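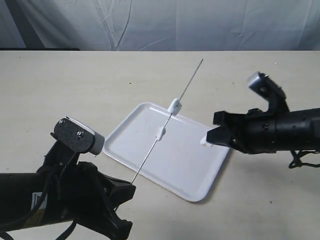

The skewer task from the Dreltthorpe set: two foam pieces threaded, a third in the right gripper.

Kit report: two weeks with the Dreltthorpe bench pair

We've had the Dreltthorpe on the long table at Clurnimberg for two weeks now and I have barely touched anything else. Several of you have asked for a proper write-up before you decide whether to put your name down for a turn with it, so I've tried to get everything into one place, good and bad.

What it is, for anyone who missed the November meeting: a pair of small black arms with two-finger grippers, a pair of lighter hand-held leader arms that you move yourself, and a box of task parts. You move the leaders, the black arms copy you, and the software records the whole thing so you can train a policy on it afterward. It's made by Fimel, who until now mostly sold single arms to schools. The full two-arm set is $2,155 with the task box included. You can get it without the box for less, but please don't. The box is the best part!

There are 15 tasks in there. Some are what you'd expect (stack the cups, put the lid on the jar, fold the small cloth) and a few are wonderful. My favorite by a long way is the skewer. One gripper holds a long metal skewer by its base, the other picks up a soft white foam piece and you try to push it onto the point. There's a white tray to work over. The foam pieces look so much like marshmallows that Shiuli Kodikara's son asked when we were going to light the fire.

It sounds like a party game and it kind of plays like one, but as a two-arm task it's terrific. Both hands matter. If the skewer hand drifts even a little, the foam hand misses, and with foam you get very little warning that you're off center, the piece just squashes and rolls away to one side. Then there's the second half of the move, sliding the piece down the rod far enough that it stays put when you let go. People forget that bit. I forgot that bit for an entire evening.

Rokeya Haque turned out to have the touch. She angles the skewer up and away from the base hand, brings the foam in from the right, and does the last half inch very slowly. She got three in a row on her second try and then taught the rest of us. Her tip is to watch the point of the skewer and leave the foam alone until they're nearly touching.

Setup

Easier than I feared. Abelardo Ulloa and I had both arms clamped, wired and moving in an evening, and that included a long break for soup. The screws are all one size. The manual is short and mostly correct, except that the picture for the shoulder clamp is printed upside down. If your arm wants to lie flat on its face when you power up, go back and check that.

Cables are the weak spot. They're thin and there are a lot of them, and they hang in loops off the arm unless you tie them back. Fimel gives you a handful of clips and you'll want three times that many. We caught one on the table edge twice in the first week. No harm done, but it stops the recording and you lose that run. Sumaiya Sheikh has been using strips of hook-and-loop tape and that works well, as long as you leave slack at the wrist.

The finger pads are light gray and a bit rubbery, and they're lovely. They grip foam without denting it too much and they hold the metal skewer better than I would have guessed. They do pick up lint. Wipe them with a damp cloth before you start.

Recording

This is where I got hooked. You press a foot pedal to start, do the task, press it again, and tap K for keep or D for dump on the keyboard. That's all there is to it. Once two people get into a rhythm (one driving, one resetting the tray) you can get through a surprising number in an hour. Between five of us we have kept 328 runs of the skewer task so far and dumped nearly as many, mostly mine.

A plain background helps. We pinned a white sheet up behind the table and cleared everything off that wasn't part of the task, and the training behaved much better than it had with the bookshelf in view. Wrinkles in the sheet don't seem to bother it. People walking past do, so if you see the sheet up, please go around the other way.

White foam over a white tray on a pale table was my worry. I was sure the cameras would struggle, and I went as far as cutting a piece of blue card to put under the tray. Anjana Dewan talked me into trying it without first, and the policy we trained on the plain setup finds the foam pretty reliably. It's worse late in the day when the light gets low. I'd still like to try the blue card – if someone wants to take that on as a small project, the card is in the drawer with the clips.

How well does it work?

Better than I expected and not as well as the leaflet suggests. With our 328 runs, the trained policy threads the first piece most of the time, the second piece a bit less often, and the third piece is a coin toss. My guess is that we have fewer good examples of the third one, because by then whoever was driving had started to rush. Anjana thinks the pieces already on the rod are confusing it. We're going to record a batch that begins with two on the skewer and find out who's right.

When it does work, you will cheer. I'm not kidding, the whole room did. There's a moment where the right arm comes in, stops, shifts over by a hair and then goes for it, and after all those runs you know exactly whose habit that is. (It's Rokeya's.)

Things I'd change

More clips, as I said. A longer pedal cord. The leader arms are light, which is nice for the first half hour, but there's no way to rest them, so your shoulders get tired, and shorter people had to stand on a box. The software wants an online login for updates and then nags you about it if you work offline. And the foam does wear out. Each piece ends up with a hole you could thread with your eyes shut, which makes the task too easy. Gamage, where we ordered ours, sells refill bags, and a bag of plain craft foam would probably do just as well if you cut it small.

Replacement finger pads come in pairs. Order a spare pair when you order the kit. I haven't torn one yet, but the skewer is pointy and I am clumsy.

Who it's for

If you've already built a single arm and you're wondering what to do next, I'd say go for it. If you're brand new, come and drive ours first. The skewer task needs no coding at all, and I think an hour on the leaders teaches you more about what makes a good recording than any of the videos I've watched. Kids from about ten up have managed fine with someone next to them. The skewer has a proper point on it, so grown-ups do the loading.

Signing up

The sheet is on the door. Slots are one hour, two people to a slot, and evenings after 6 go fast. If you fill a drive, tell Abelardo before you swap it out, and label your runs with your initials. We have eleven runs from someone called "x" and they're really good, so please own up!

Next time: the jar lid, which has beaten all of us.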